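Caderno da biblioteca escolar, oficina de restauro e palavras
Julho, terça-feira, 16h40

Hoje foi um dia tão bom que vim escrever antes de arrumar a cola! Abrimos às nove e às nove e cinco já tinha gente na mesa grande (férias, calor, e mesmo assim vieram).

Projeto Emcombe, a coleção de palavras: chegámos às 414 fichas. A meta para setembro continua a ser 500 e agora acho que lá chegamos com folga. As melhores de hoje: "lusco-fusco", "alfarrabista", "empertigado" e "gorgolejar", esta última lida em voz alta umas vinte vezes, cada vez com mais barulho. A Aliki quer que cada ficha leve a frase do livro onde a palavra apareceu, com título e página. Concordo, mas as primeiras 148 fichas não têm nada disso e alguém vai ter de voltar aos livros. Pus o meu nome nas letras A a D.

Restauro. Lote desta semana: livros infantis com a lombada solta. Experimentei com a Stamatia a cola Harer diluída, três partes de cola para uma de água, pincel fino, papel vegetal entre as guardas e peso por cima até amanhã. Na semana passada usámos meia por meia e as folhas enrugaram todas. Desta vez a página ficou lisa logo ao assentar, que alegria! Falta ver como abre depois de seca. Não mexer na pilha da janela, por favor, mesmo que pareça pronta.

Fita adesiva transparente: proibida, já sabemos, e mesmo assim tirei fita de um atlas durante meia hora. O secador no mínimo ajuda, a espátula de osso também. O canto do mapa dos rios perdeu-se.

Catálogo: o Aruvier voltou a duplicar registos quando se lê o código de barras duas vezes seguidas. Solução provisória da Evanthia: esperar pelo sinal sonoro e só depois pegar no livro seguinte. Funciona, mas é lento. Ela vai escrever para o suporte com os números dos registos duplicados.

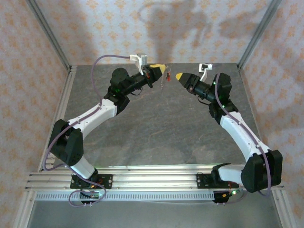 Hora do conto às três, com o Periklis a ler. Ele parou a meio de um capítulo e perguntou o que vinha a seguir, e saíram teorias maravilhosas, com um dragão que era bibliotecário e um naufrágio dentro de um dicionário. Quero guardar isto! Proposta: na próxima sessão damos folhas A5 dobradas e cada um escreve o seu final, depois cosemos tudo com ponto de caderno simples (três furos chegam) e o livrinho entra mesmo no catálogo, com cota e tudo.

Material para isso: 60 folhas, linha encerada, agulhas de ponta redonda. A linha está na gaveta do Asfaw, as agulhas não sei. Stamatia, foste tu que as levaste para a feira?

Empréstimos de verão: subi o limite de três para seis livros por pessoa e ainda assim houve quem negociasse o sétimo. Deixei.

Para amanhã de manhã:
abrir a prensa e ver as lombadas
etiquetas novas para a poesia
responder à Fotini sobre as estantes baixas
comprar papel vegetal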